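Community Help > Phones and Handhelds > Syncing

Zoubi handheld drops appointments when syncing with desktop
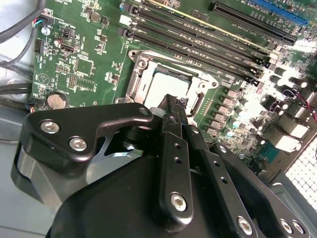
I bought a Zoubi in April and it synced fine until I moved to a new desktop. Contacts come across, but anything in the calendar later than the current month is missing on the handheld. The log shows error 2123 each time. I have reinstalled the sync software twice – same result. Is the cradle bad?
Barış Değirmenci, 10 Dec 2000

3 replies

Rami Boutros
Your cradle is OK if contacts come across. Error 2123 means the calendar file on the PC was made by an older version of the software. Reinstalling leaves that file in place.

Rename the calendar file in your user folder, set the sync direction to "handheld overwritten by desktop" for contacts only, then sync the calendar from the handheld. Back up first. You will have to retype the missing appointments unless the old desktop still has them – in that case export them there and import the file on the new one.

pladmont_user
I had 3542 on mine, not 2123. Sent it back and got a Vadeck.

Barış Değirmenci
Renaming the file worked. I got the old entries off the other machine, all except 7 repeating ones that would not import. Does anyone know if repeating appointments need a different export format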